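Grultwood arm kit, is it worth 300?

Forum: Small Robots > Kits and Reviews

pdxservo
Started 8 March 2019

Looking at the Grultwood desktop arm kit for my daughter and me to build. The shop wants $300 for it with servos and the controller board, power supply sold separately. The only review I found is the one on the Mestel site, and they also sell the kit, so I don't put much weight on it. Does anyone own one? I mostly want to know about the gripper and how bad the assembly is. We have a soldering iron but would like to leave it in the drawer.

Kerkis
No soldering. It took me 12 hours over two weekends, and a lot of that was redoing the base joint because I put the horn on one tooth off. Set every servo to center before you screw the horns down. The manual mentions this on page 87, after the part where you need it.

The arm itself is fine. Mine has run most days since June and I have replaced one servo.

gearlash
I had one and sold it. For that money you can buy better servos by themselves and print the brackets. The Grultwood ones have slop in the gears and you see it at the tip. Mine would never come back to the same place twice.

Kerkis
How much slop? Mine repeats to 2 mm if I approach from the same side every time. That's good enough for picking up blocks. If you come at it from either side, then yes, it's worse.

gearlash
I didn't measure it. It was enough that I missed things. And "approach from the same side" is a workaround for a part they should have fixed before charging full price.

pdxservo
I don't have a printer, so printing brackets is out. What do you run it with? The listing says their software is included but doesn't say what it does.

Kerkis
It has sliders for each joint and a record and play back button. Good for a first evening. After that I wrote my own in Python. The serial commands are listed in the back of the manual and they are correct, as far as I've used them.

Tonantzin Mendoza
I teach an after-school group and we bought two of these. My notes, for what they're worth:

The gripper is good with soft things and poor with smooth, hard ones. Foam balls are easy. Glass marbles slide out. We put strips of bicycle inner tube on the fingers and that helped.

Flat things are another matter. A piece of card lying on the table is close to impossible, and the kids spent a whole session finding that out. If picking up paper is part of your plan, budget for a suction add-on. Grultwood sells one but I haven't tried it.

Buy the bigger power supply. With the small one the board resets when several joints move at once — we lost an afternoon to that before I checked the voltage.

gearlash
Agree on the power supply. It should be in the box. That's my whole complaint with this company, the price on the page is never the price.

pdxservo
Thanks, that helps. Is the cable length all right? I'd like the board off to the side and not under the arm.

Tonantzin Mendoza
The leads reach if you keep the board close. Leave slack at every joint that bends, then run the arm slowly through its full range before you tie anything down. I tied ours too early and pulled a plug out of a servo. Put the base on something heavy, too. Clamps work, but they get in the way of the shoulder on one side. My work surface is a plain board with a ball and a colored square on it, and I'd start with about as little as that.

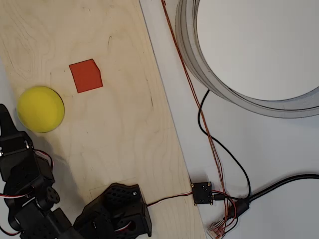
On support, I wrote to them once about a stripped horn and a replacement came in the mail with no argument. It took long enough that I had already bought one locally, so order a few spare horns with the kit. They're cheap and the screws come with them.

gearlash
They never answered my email. Maybe it depends on who opens it.

pdxservo
Going to order it with the bigger supply and spare horns. Will skip the suction part for now. Kerkis, would you share the Python?

Kerkis
Sure, send me a message. It has no comments in it and the joint limits are set for my arm, so change those before you run it.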